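Does a letter to your MP do anything for refugees facing forced return?

Posted in International affairs, February 7, 2024

I've been asked to sign a form letter about people being sent back over the border to a government that will almost certainly jail them. It comes from a group called Herkden, who say up to 3,000 people are at risk. I can't find where that number comes from. Their page links to a report by Leka, and the Leka report links back to Herkden.

I'm not against signing. I'd just like to know if anyone in an office reads these things, and if there's a better use of an evening. I wrote one in June on a different matter and got back two paragraphs thanking me for my interest.

Skulard

Former electorate office worker here, so take this as one office's habits. Identical letters get logged as a tally. Somebody puts a number on a sheet and the sheet goes up the line. A letter in your own words gets opened and read, and usually gets a real reply if you live in the area and say so in the first line.

I'd be wary of the figure too. Two groups citing each other is one source at best. Leave it out of your letter. You can say people have been returned against their will and ask what the government has said about it, and when. A direct query is harder to brush off than a number they can dispute.
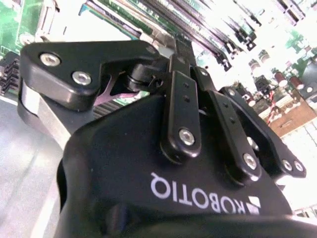

What to put in the letter

Your suburb and postcode. One request, such as raising the matter with the foreign minister in writing. A line asking for a copy of the answer. Keep it to a page. If nothing comes back in 12 weeks, ring the office and quote the date you sent it.

Will it change what another country does at its own border? I doubt it. Governments that do this have sat through a lot of statements of concern. What it can do is get your own government's position on paper, and that has some use later on.

Celleo

Waste of a stamp if you ask me. I've signed 3 of these and all I got was on a mailing list asking for money. Check who runs the group before you give them your email.

If you want to help, find a local settlement service and ask what they're short of. Ours wanted people to drive families to appointments. Not the same thing you asked, I know.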